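Wirkton Institute » Views » Public Services

Library opening hours should be set by those who use them

17 Aug 2020

The decision in June to shorten the hours of the branch library at Drelau was presented as a matter of simple arithmetic. Fewer visits were recorded after five o'clock than before it, and the evening sessions were therefore withdrawn. The Institute does not dispute the count. It does dispute the use to which the count was put.

A person who visits at eleven in the morning can, in most cases, visit at two in the afternoon. A person who finishes a shift at half past five cannot. The two visits carry the same weight in the annual return, and yet the loss of one is an inconvenience while the loss of the other ends membership altogether. Drelau has 2994 registered borrowers. The council's own survey reached 180 of them, and it was handed out at the desk during the day.

We accept that money is short. Staffing two evenings a week has a cost, and the council is right to ask what it receives in return. But the saving should be set against the full use of the building -- study space, printing, help with forms -- and loans alone are a poor guide to that. The Grikex branch kept one late evening and closed on a quiet morning instead. Its hours came to the same total.

Our view is that no branch should lose its evening opening until borrowers have been asked by post, with at least 200 replies received, and until a change of morning hours has first been tried. The council should also publish the reasons for its decision in full.
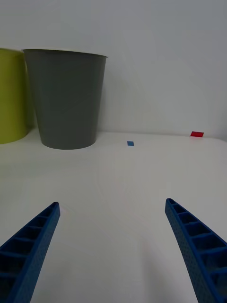
The same rule ought to apply to Saturday hours, which are due for review next.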